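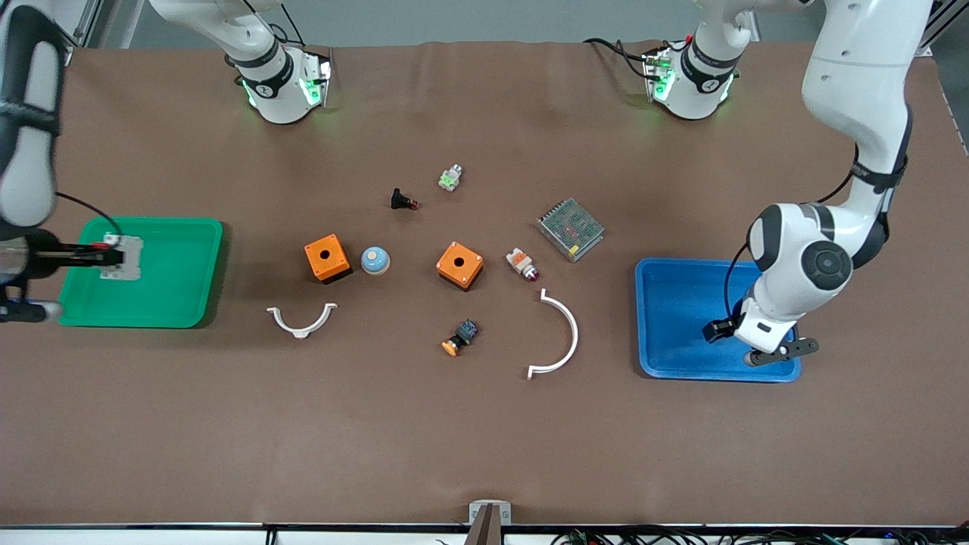 3.2 Sorting layout and part classes

Figure 2. Sorting surface with the green tray at left, the blue tray at right and unsorted parts between them.

All sorting trials used the same surface, a table covered with brown cloth. The cloth keeps small parts from rolling and dampens the noise of hard plastic on the tabletop. One tray was set near each side of the table, green on the left and blue on the right, and the mixed parts were spread in the space between them (Fig. 2). The green tray is shallow enough that a part can be put down inside without tipping it over the rim.

The parts came from the returns bin of the Zemus repair shop in Fudetdale. They are control-panel components: push buttons, button boxes, switch housings and mounting plates. The full set holds 66 parts. Two were withdrawn before the trials after their terminals were found to be bent, which left 64 in use. Parts were drawn from this set without regard to color.

Each part was assigned to one of 7 classes by function. Color was not used as a class feature. An orange button box and a pale blue dome button may belong to the same panel, and the Shirazi parts list, which the shop follows, groups them by the circuit they serve. The green tray received housings and plates, and the blue tray received complete operators, including dome buttons with their base attached. A button box with an open hole in its top face was counted as a housing, whether or not a base was fitted.

This last rule was added after the pilot sessions held in December. In the pilot, open boxes were the most frequent source of disagreement between the two reference labelings, as one labeler treated the dark base as evidence of a finished unit. With the rule in place the labelings agreed on every part except one plate, which was relabeled by discussion.

A trial began with both trays empty and ended when no part remained on the cloth or when 60 seconds had passed. Parts still on the cloth at the time limit were scored as unsorted, and parts resting on a rim were scored by the tray they touched. Parts placed upside down were accepted, as orientation is corrected at the next bench in the shop's own procedure.

The spacing between parts was not controlled beyond a check that no part lay on top of another. Layouts with overlapping parts are treated separately in Section 3.4, where the Prinard overlap score is used to group them.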